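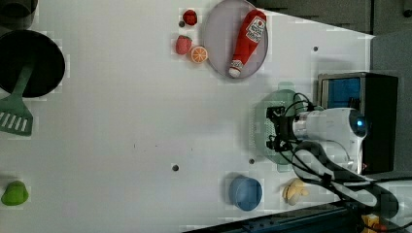 Toy kitchen things on a white table, the green spatula in the black pot.

November, evening

It is after nine and the apartment still smells of quinces. I opened the window in the kitchen for a long time and it helped only a little. The curtains smell, my sweater smells, and I think this notebook will smell too, because I put it down next to the sieve.

I want to write down the whole day while I remember it, also the quantities, so next year I will not stand in the kitchen and guess like this morning.

I took the number 18 bus to Clirkent a little before eight. It was still half dark. The driver had the radio on, a program about road repairs, and I understood everything, even the joke about the bridge. Two years ago I would have understood "road" and "Monday". I was pleased with myself until Ferrand, where an old man got on and asked me something, and I had to ask him to repeat it three times. He only wanted to know if the seat was free.

The market in Clirkent is smaller in November. The cheese van was there, and the woman with the brushes and the door mats, and at the end near the church the people who sell from their own gardens. I went for apples. But on the last table there was a crate of quinces, yellow and ugly, with the gray fur still on them, and I could smell them before I saw them. I have not held one since I left home. I did not even know the English word. I asked for "the yellow pears" and the seller corrected me in a friendly way and wrote "quince" on the paper bag. I looked at this word on the bus all the way back. It looks to me like a word that somebody forgot to finish.

I bought 2 kilos. She said they came from one tree in Prikero, which is up on the hill behind the reservoir. She also said that most people there let them fall and that the wasps have a good autumn. I would like to see this tree. There is a footpath, she told me, but it is steep and at the end there are steps, 114 of them, and in wet weather it is better to take the road. Maybe in spring, when it has flowers. At home the blossom came late, after the apple, and my grandmother always waited for it before she put the winter blankets away.

Back in Mesham I called my mother for the recipe. This was a mistake, or at least it took an hour. She does not have a recipe, she has opinions. The water must cover the fruit "but not drown it." The sugar must be "as much as is right." When I asked how many grams she was almost offended. Then my aunt took the phone and said the opposite about the cores. My mother takes them out, my aunt boils them in a little cloth with the rest, for the thickness. I could hear them discuss it in the background while I was holding the phone and drinking my coffee. In the end I did it my aunt's way, and I will not tell my mother.

So, for next year:

Wipe off the fur with a dry towel. Use the big knife and be careful, they are as hard as wood. Cut in quarters, cores in the cloth. Cover with water, add the juice of one lemon, cook slowly until a fork goes in. Today this took much longer than I thought. Press through the sieve (my arm hurts now). For the amount of pulp I had, 800 grams of sugar. I tasted it and it is still sour enough. Then back on the stove, lowest flame, and stir.

The stirring is the long part. I stood there from two o'clock until it was getting dark. It makes slow bubbles that jump, and I have a red spot on my wrist. Next time I should wear long sleeves. I had forgotten about the color. At the start it is pale, almost like porridge, and for a long time nothing happens, and you think you bought the wrong fruit. Then I went to answer the door for the parcel for the neighbors, and when I came back it was pink. Half an hour later it was a dark orange-red, the same as in my memory. I was so happy that I said something to the pot, in my own language, aloud.

It occurred to me that I speak very little of it now during a normal week. On the phone, yes, and when I count. I still count in it. At work last month I counted boxes under my breath, and a colleague asked me if I was praying.

Now the paste is in the flat baking dish, with paper under it, on top of the wardrobe in the bedroom, because that is the warmest and driest place I have. It should stay there for a week or more, and I must turn it over when the top is not sticky. My grandmother kept hers on top of the wardrobe too. As children we were not tall enough to reach it, but we had a chair, and she cut it in squares and knew very well how many squares there were.

One part did not fit into the dish, so I put it in a jar. I will take it downstairs to the neighbors when I give them the parcel. I must find out first how to explain it. It is not jam, and "cheese," as the dictionary suggests, would give them the wrong idea completely. I think I will just say it is quince and bring some crackers.

The big pan is soaking. There is a brown ring at the bottom which I do not want to look at until tomorrow. The electricity letter came also, and I have not opened it. It rained from five and now it has stopped, and I can hear the last bus going down to the station.

To buy: lemons, baking paper, a second sieve with smaller holes. Ask the library if they have a map with the path to Prikero.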